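Guia de Preparação Clunden — Secção 3: Antes da primeira sessão de leitura
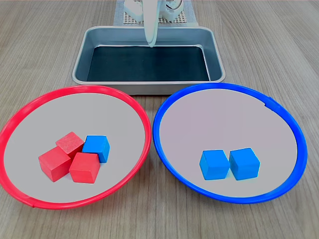
Fig. 3. Cubos de madeira num tabuleiro redondo de rebordo vermelho.

Bem-vindo a mais uma secção! Sabemos que quem chega aqui já traz a mala cheia de papéis, por isso vamos com calma — um chá ao lado também ajuda.

1. Abra a caixa Orton e retire o caderno do monitor. O código do conjunto (3649) vem na contracapa e vai ser pedido no registo.

2. Separe as 80 fichas de sons das fichas de palavras. Parece trabalho a mais, mas à segunda semana vai agradecer-nos!

3. Leia a primeira lição em voz alta, sozinho, do princípio ao fim, com as pausas marcadas no texto.

4. Sente cada criança num sítio de onde veja bem o quadro e comece pelos sons, deixando os nomes das letras para mais tarde.

Nota: as listas Reisinger, com 330 palavras, só entram depois da lição três. Se a turma já lê um pouco, pode adiantá-las.

Atenção: não corrija a meio da palavra. Espere que a criança chegue ao fim — custa, bem sabemos — e repitam-na depois os dois juntos.

5. No fim, anote na folha Drosex os sons que ficaram por consolidar e guarde-a no caderno.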